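Bench notebook, November, Monday

Compact camera lens wear, unit group 2

Picking up from Friday's pages. Five bodies on the bench, all the small Eston pocket model with the retracting zoom. Two are stuck open, one is stuck closed, two cycle normally and serve as references. The question is still whether the extend-and-retract cycle is failing at the gear train or at the flex cable, and whether the Pivmont replacement barrel is worth keeping in stock.

8:40. Powered up both reference bodies on the bench supply at 3.7 V. Current draw on extension is smooth on ref A. Ref B shows a short spike as the second barrel segment engages, same place every time. Cleaned the guide slots with a dry swab and repeated. Spike is smaller but still there. I would not call ref B a clean reference any more. Marked it with yellow tape.

9:30. Opened the first stuck-open body. Four screws on the base, two under the side cover, one behind the strap lug that is easy to forget. Discharged the flash capacitor through the resistor probe before touching anything else. It read 305 V before discharge, which is normal for this flash circuit. Whoever opens the next one: the capacitor sits right under your thumb if you lift the front shell from the grip side. Lift from the other side.

Gear train is intact. No stripped teeth on the white nylon gear. Fine grit in the grease on the third gear, light brown, looks like beach sand under the loupe. Flushed, dried, regreased with the Fagerlund light damping grease. Barrel now moves by hand through its full range but stops at the same place under power. So the grit was present, but it is not the fault on this body.

Checked the flex cable. Continuity is good on all lines with the barrel retracted. With the barrel extended, the line to the position sensor opens. Flexed the cable with tweezers and the reading comes and goes. Hairline crack at the second fold. Same location Ingvild Isaksson found on the body she did last month, so that makes two.

11:15. Second stuck-open body. Same procedure. No grit at all, grease looks original. Flex cable cracked at the second fold again. I am now fairly confident that the fold radius is too tight and that sand is a separate issue.

Stuck-closed body is different. The motor turns, the worm turns, and nothing else does. The worm has walked along the shaft and lost contact. Pushed it back and it slid off again after 3 cycles. Press fit is gone. A drop of retaining compound would probably hold it, but I don't want compound that close to the shutter assembly. Set aside for parts.

13:00. Replacement barrel trial. Fitted a Pivmont barrel to the second body with its own new flex. Notes:

- Fit in the housing is good, no shimming needed.
- The flex is longer than the original by a small amount and makes a looser loop at the second fold. This is what we want.
- Front ring is slightly glossier than the original. Owners may notice.
- Zoom motor is louder. It would be audible in video with the built-in microphone.

Set the cycle rig to extend, hold, retract, hold, and ran 90 cycles with no fault. Current trace is flat at the end of the run and matches the start. That is not enough to say anything about life, only that it was assembled correctly. The long run can go overnight when the rig is free.

14:20. Optical check on the rebuilt body. Tripod, chart at two meters, widest setting, lowest ISO, self-timer. Center is sharp. Left corners are softer than right, so there is some decentering. Compared with ref A at the same settings: ref A also has a weak left side, but less. At full zoom the two are hard to tell apart. Autofocus locks every time in bench light. In dim light it hunts once and then locks, same as ref A.

Barrel distortion at the wide end is the usual amount for this lens with correction turned off in the file converter. With correction on, straight lines at the edge of the chart come out straight on both bodies. I did not touch the correction profile.

15:45. Ordered five more Pivmont barrels through Jumby, with the flex included. Jumby also lists the flex alone, which would save the whole optical swap. Asked for one to try. If the loose flex has the same length as the one on the full barrel, I would prefer to fit that and keep the original glass, given the corner result above.

To do:

- Overnight cycle run on the rebuilt body.
- Measure original and replacement flex lengths properly, with calipers, flat on the glass plate.
- Find a third reference body to take over from ref B.
- Ask Ingvild for her current traces so they can go on the same plot.
- Relabel the grease syringes. Two have lost their labels.

We use cookies to remember your settings and count visits to these notebook pages. Accept | Manage preferences
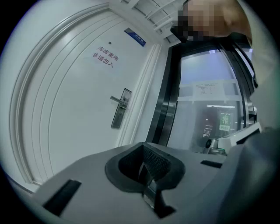
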